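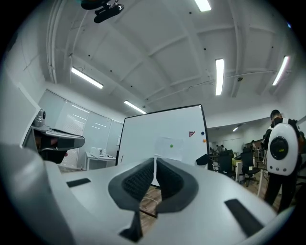

Dear Lorraine, the Sturer review has moved on a good deal in March, and I'm happy to be writing with more to tell you than I had last time. As you know, the Cowie fund paid for us to try the hand-held gripper kit properly before Dunivico recommends it to any of our partner workshops, and to say plainly whether a small team could buy it and get going without an engineer at their elbow. We have now made 476 recordings with it, mostly in the big room where the desks are, and people have gotten used to having it in their midst. The finger pads are the part I find myself praising most. They are black and textured, with a smooth dark rim, and they sit as a mirrored pair with a narrow gap between them, so whoever is holding the gripper can keep an eye on how the pads line up. The white housing around them is broad and rounded, and I will come back to that, as it has given us our one real argument!

First the good news. Tumelo Van der Merwe ran the getting-started sessions, and we asked him to follow the printed guide to the letter and to bite his tongue when people got stuck (hard for him, he is a born helper). Five people went through, none of whom had held a gripper before. All of them made a usable recording in their first session, and two were done before the coffee was. The guide itself is friendly and well laid out up to page nine, where it suddenly assumes you know how to match up the clocks on the left and right units. Every single person stopped there. Dosesach, who sell the kit, were very decent when I called them and have promised a rewritten page, which I hope to have in hand before my next report.

Now to the argument. Flora MacRitchie has small hands and thinks the housing is too bulky for long stretches; Amber Bunting likes the heft of it and says it keeps her wrist steady. I have tried it both ways and I side with Flora after lunch and Amber before it, so please don't ask me for a ruling just yet. We did agree to shorten the sessions, and the complaints dropped off nicely.
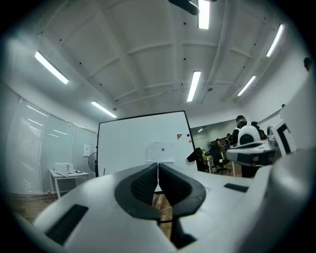
Tracking took up more of our time than I had planned for, and I would like to explain how the days went. The kit has to know where each gripper is as it moves, and our early recordings had a drift in them that came and went in a way that made us all a bit cross. Dosesach suggested checking the room before blaming the kit, so we went back over what the wide view takes in: long fluorescent lights, deep ceiling beams, a row of tall windows with white blinds, and that big whiteboard in the middle of it all. A black-and-white square marker sits beside the domed housing of the second gripper, and Tumelo found that tilting it away from the brightest side of the room cleared up a fair share of the bad recordings. We have not chased down the rest. Flora suspects loose mounting screws, and she may well be right, but I would sooner tell you we don't know than guess on your dime.

Working with two grippers at once is where the kit earns its price, in my opinion. Folding and passing tasks feel natural very quickly, and the recordings from those sessions are the ones Amber has been happiest to label. She keeps a running list of the rejected ones with a note beside each, and I can send it over if you would enjoy that sort of thing (I did).

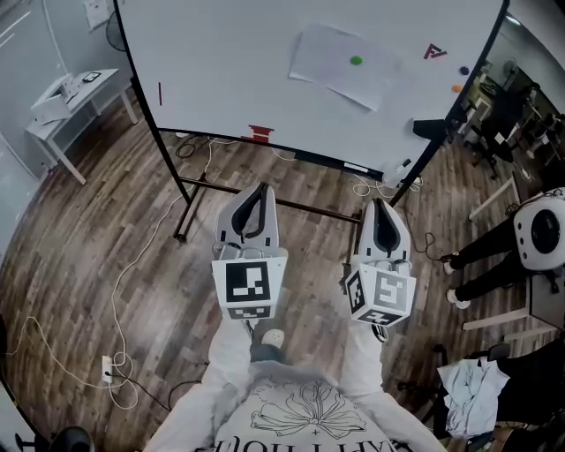 Two hand-held grippers with their marker cubes, facing the whiteboard in the recording area.

Cables are my last grumble. The kit does not come with anything to keep them tidy, and a buyer with a busy floor should put a little money aside for covers. I have asked Dosesach whether they would consider including a set.

On money, we are within what you approved, and the spare pads have not been needed so far. I would like to hold them over for the next stage, when we lend the kit out and let a partner workshop try it without any of us present. Could you let me know by Friday whether you are comfortable with that? I will need to book the courier, and Tumelo wants to pack the case himself.

With warm thanks, as ever, for your patience with my long letters,
Catriona Drummond
Dunivico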